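Budgeting for a first arm and a perforated bench – what do I leave room for?

Posted in Small Workshop Automation by satinbower76

G'day all. I run a little assembly shop out the back of Oten, mostly short runs of grey plastic enclosures and the plates that screw onto them. I've finally talked myself into buying a robot arm, and now I've got to talk the bank into it, so I need a proper budget before Tuesday.

The plan is one arm, one gripper, and a bench with a perforated top so I can move fixtures without drilling new holes every time a customer changes their mind (they always do). I've been quoted by Satodus for the bench and by Peixoto for the arm, and the two quotes don't seem to be talking about the same job. Satodus wants to sell me the frame in a size that I reckon is half again too big. Peixoto's bloke says the arm should be mounted off the bench on its own footing, which he hasn't priced.

I've set the whole thing up in simulation to see how the parts would sit. Plates, a block, a tray and the big open box, all laid out in a curve so the arm can work its way along them, with a label beside each one so I can keep track of what's what.

So, a few things I'd love a hand with. Is off-the-bench mounting worth the extra? Can I get away with the smaller bench? And what have I forgotten? I've always forgotten something. Last time I bought a big machine it was the power, and I had the sparky out at seven in the morning looking very pleased with himself.

Cheers in advance.

ratchetandtea replied

Hiya! We went through this at our place last winter, so I'll tell you what I'd do with my own money, and you can ignore any of it.

1. Mount the arm off the bench. I was dead against this because of the cost, but we started with ours bolted to the benchtop and every quick move gave the parts a little shiver. We ended up paying for a pedestal anyway, plus the labour to shift it all. Get Peixoto to put the footing in writing as its own line, anchors and floor work included. If your slab is old, get someone to look at it before you sign anything.

2. Draw your layout at full size before you pick a bench. Don't just eyeball the parts, think about the wrist and gripper coming in over the top of them, because that's what eats the space.
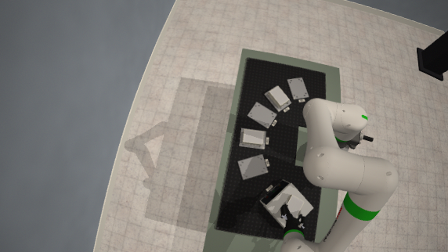 3. Price the gripper fingers separately. The gripper in the quote will come with plain fingers and they'll be fine on your block and hopeless on a flat plate lying on a flat bench. You've got three of those plates! Either you lift them up on little standoffs or you buy fingers thin enough to get under the edge, and both cost money. We got through two sets before we had ones we liked.

4. Fixtures. A perforated top is lovely but nothing holds itself still on it. Pins, clamps, corner stops, the lot. I put aside $1,000 for ours and the final tally came to $1,038, which I'm still a bit smug about. Yours could easily be more with a box that size, as you'll want it held on more than one side if the arm's going to be reaching down into it.

5. Guarding and a risk assessment. Ring whoever does your safety paperwork now, before the order goes in. Ours wanted a scanner on the floor, and the scanner wanted more floor than we had.

On the bench size, I'd lean towards the bigger one, sorry. Your curve leaves a fair bit of bare top at the moment and you'll look at that and think it's waste, but that's where your incoming parts and your rejects are going to live. Unless you're planning a second table for those? If you are, go small and spend the difference on fingers.

Oh, and do ask Satodus what the hole spacing is and whether it matches anybody else's pins. Ours didn't – I had a whole box of pins off another supplier that I ended up giving away.

mallee_mick replied

Just get the Brallska bench. Cheaper and it turns up flat packed. Took me an arvo. Mine has a bit of a wobble but I put a bit of rubber under one leg and she's right.

coldchisel_lathe replied

I'd be careful with the advice just above if you're going for any sort of accuracy. A wobble's no drama for hand work, but an arm goes back to where you taught it and the bench has to be there too.

Most of what ratchetandtea said matches my experience. I'd only add the boring stuff that never makes it onto the quote:

Programming time. You've done a sim, good on you, that'll save a heap. Still budget for someone to come in and touch everything up on the real cell. Simulated parts are always exactly where you put them, and yours will come out of the bin with flash on the edges. I allowed 10 days for ours and used every one of them.

Spares. One spare set of fingers and one spare cable, bought with the arm. Freight on its own later on is a killer.

Training. Two people, never one, or you can't take a holiday.

Contingency. Whatever you've got left, the bank will try to trim it. Don't let them.

And check the lead time on the pedestal. Ours came weeks after the arm did, and the arm sat in its crate in the lunch room with everybody's jackets on top of it.

satinbower76 replied

You're all legends, thank you. I've asked Peixoto for the footing as its own line and he's gone a bit quiet, so we'll see. Going with the bigger bench, I think. I hadn't given a single thought to where the rejects go. And I've just had a look at the floor where the pedestal would stand and there's a drain in it, so I'm off to find a tape measure.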